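Brustley Robotics Club — Minutes
4/19/19, by the club secretary

We met in the Tarigan room, with a very good turnout, and thank you to everyone who stayed so late. The March minutes were read and approved.

1. Box handling
The arm group gave us a long and cheerful report on their work with cardboard boxes.

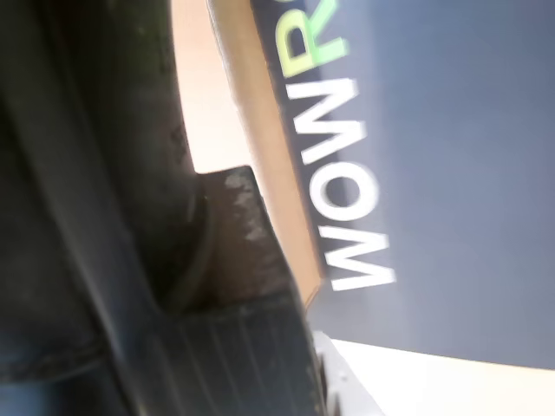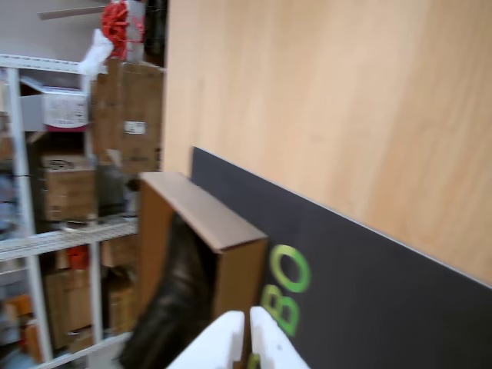
Gripper and cardboard, both times.

2. Plekby contest
Entry is $80 and we have $302 in the account — approved, happily. Six members would like to go.

3. Next steps
The Zustano code needs a slower approach before the fingers close, and the arm group will kindly bring a new version to our next meeting.

Last updated by the secretary after corrections to item 2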